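Workshop Robotics > Part Two > Chapter 5
Siriporn Sukprasert, July 25, 2022

5. Hands in the Kitchen

I wanted a build that could do the dishes, eh – so let's start with reach.

5.1 The rack

A gripper has to get in among those tines!
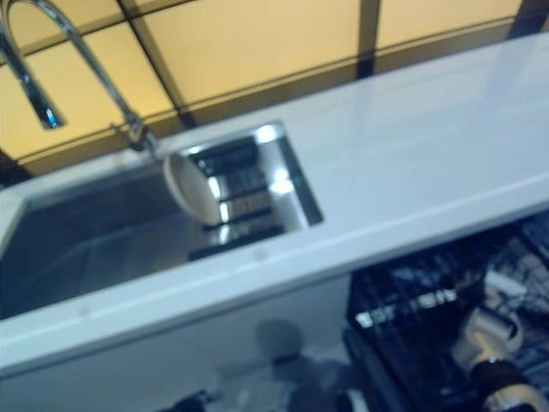 5.2 The hand

My favourite part (over 70 evenings of it) – four fingers, one thumb, and a black sleeve that folds. 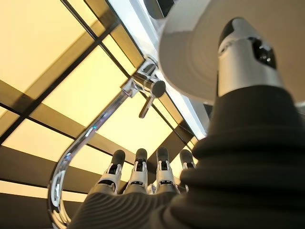 5.3 The job

Two plates, sink to dishwasher.

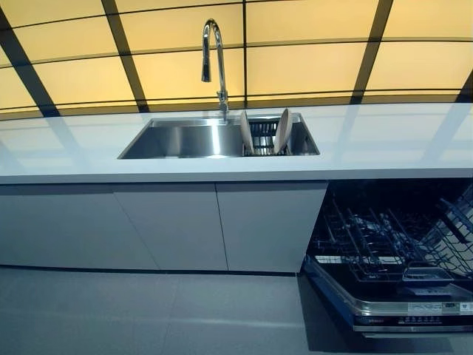
5.4 Before you start

Grab your notebook.

© Galtham | Contact | Back to top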